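Natomholm Makers' Help Board
Robots and automation > Teaching by demonstration

Second boot keeps landing crooked — is it my demos?

posted by conden_bench, 29 Jun 2026

Hi all, hoping someone has been through this. I'm teaching a tidy-up job with two hand-held grippers, one in each hand, no robot involved at the recording stage. The job is boots onto the top of a small shoe rack. First boot is fine nearly every time when we play the learned version back on the arms. Second one goes down at an angle, or its toe clips the first boot, or it lets go too early and the thing tips over.

I've got some 50 recordings so far. All done by me, all standing in the same spot. Left boot first, then right.

Things I've tried already: slowing down, a longer pause before letting go, wiping the gripper fingers. Slowing down made it worse if anything, it sort of hovers and then drops.

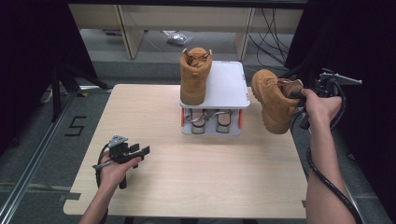 Second boot on its way to the rack, right gripper. First one already up on the left of the shelf.

My left hand isn't doing much at that point, I just hold it low over the table until I need it. Does that matter?? Also not sure if I should be carrying the boot level the whole way, I tend to let the toe hang down and straighten it up at the end. Feels natural but maybe that's the problem.

Can't change the rack, it has to be that one. Slippers stay in the bottom section, they're not part of this task. Would like it sorted before August as we've a visit then.

Thanks in advance, sorry for typing, on my phone

Solis

Had near enough the same with wellies. Couple of things, in no order.

The toe-down carry is OK in itself. What hurts is straightening up at the last second, right over the shelf. If you do it a bit differently each time the model gets a muddle of angles at exactly the place where it needs to be sure. Pick a point well before the rack, get the boot level there, then go in. Same point every time, give or take. Don't stop dead at it, just pass through.

Letting go — your long pause is probably why it hovers. A still hand with the gripper shut looks the same at the start of the pause as it does at the end, so it has no clue when to open. Put the sole down, feel it touch, open, lift straight away. Half a second, no more.

And vary where the boots start on the table. If they always start in the same place you've taught it one path. Turn them round a bit as well. Leave the rack where it is untill the basic thing works, then shift it a little at a time.

I'd bin the slow ones. Don't mix them in with the others, it averages them and you get neither.

Idle hand: keep it still and out of the way of whatever is looking at the rack. Ours drifted about and the arm learnt to drift about too, quite funny for a day.

kuzmenko_yard

more demos. 50 is nothing. we did loads more than that before ours stopped dropping things

also check your cable isnt pulling on the gripper when you reach, mine was tugging my wrist round and i didnt notice for a week

natom_lurker

Agree with Solis mostly, not so sure about binning the slow ones. Keep them in a separate folder, they're handy for checking tracking.

One to add. Look at where you grip the boot. Replay 8 of the bad ones side by side and see where the fingers close. When I did that with mine, 7 had a different hold from the good ones, gripped too far forward so the heel swung as it came down. Pick one place to grab and stick to it.

Also record the second boot by itself for a bit, with the first already on the rack. Saves time and you get practise at the part that fails. Nudge the first boot a little between takes, so it learns to leave a gap whatever the spacing.

conden_bench

Cheers everyone. Cable was a bit tight on the right side so have given it more slack. Did 5 new ones just now with the early levelling and it already feels less fiddly at my end. Not trained on them yet, will do a proper batch tomorrow and post back. Slow ones moved to their own folder for now.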